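Washing-up at home: how much hot water do shared student houses use?

Project report, second-year Housing and Environment module
Carla Farah
January 9, 2023

Introduction

Most advice on saving energy in the home deals with heating and insulation. Tenants can do little about either, as the boiler and the windows belong to the landlord. Hot water at the kitchen sink is different. It is used every day and the people living in the house decide how much to run. I wanted to find out how students in shared houses wash up, and whether a small change in routine would make a difference to the amount of water used.

The work was carried out in Pestbridge in December, in the last weeks of term. Two houses took part for the full period. A further group of students answered a short questionnaire.

Method

The questionnaire went to 27 students living in private rented houses, and 18 of them returned it. It asked who did the washing-up, whether they used a bowl, whether they rinsed under a running tap and who paid the water bill. There was space at the end for comments.

The two houses were on Lakgate, a street of terraced houses near the bus station. House A had a single sink with a mixer tap. House B had a sink and a half with separate taps. Neither had a dishwasher. In the first week the tenants washed up as they normally would. In the second week they were asked to use a bowl and to leave plates to soak before starting. They wrote down each wash on a sheet taped to the cupboard door, and I read the water meter each morning and evening.

The meter at House A is under a cover in the pavement and was hard to read when it had been raining. I missed a reading there in the first week and have left that day out for both houses.
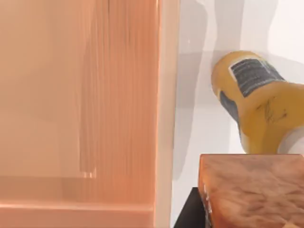 Meter readings cover the whole house, so showers and the washing machine are included in the totals. To get round this I asked tenants to note the times of showers and laundry on the same sheet. The notes were good in House B and patchy in House A. For that reason I have treated the meter as a rough check only, and have relied mainly on the washing-up sheets.

Results

Most of the people who answered the questionnaire said they rinsed under a running tap. Bowl users were in the minority, and several said they had only started because the bowl was already in the house when they moved in. Those whose bills were included in the rent were less likely to know what their household paid for water.

In the second week both houses recorded fewer separate washes. Tenants in House B said they waited until the evening and did everything together. In House A the change was smaller. One tenant there worked late shifts and went on washing a single pan and plate after midnight, as before.

Soaking was unpopular. Comments on the sheets included "sink always full" and "can't get to the tap for the kettle".

Discussion

The results suggest that the layout of the kitchen matters as much as the habits of the tenants. A half sink lets one person soak dishes while another fills a pan. With a single sink, soaking gets in everyone's way.

Two houses is a very small sample and the end of term is not a typical time. People were going home, and House A had guests for a weekend. If I repeated the study I would start in the autumn and fit a simple flow meter to the kitchen tap, so that showers would not affect the figures.

I would also ask about washing-up liquid, which I left out. A few people mentioned that they rinsed for longer when there was a lot of foam.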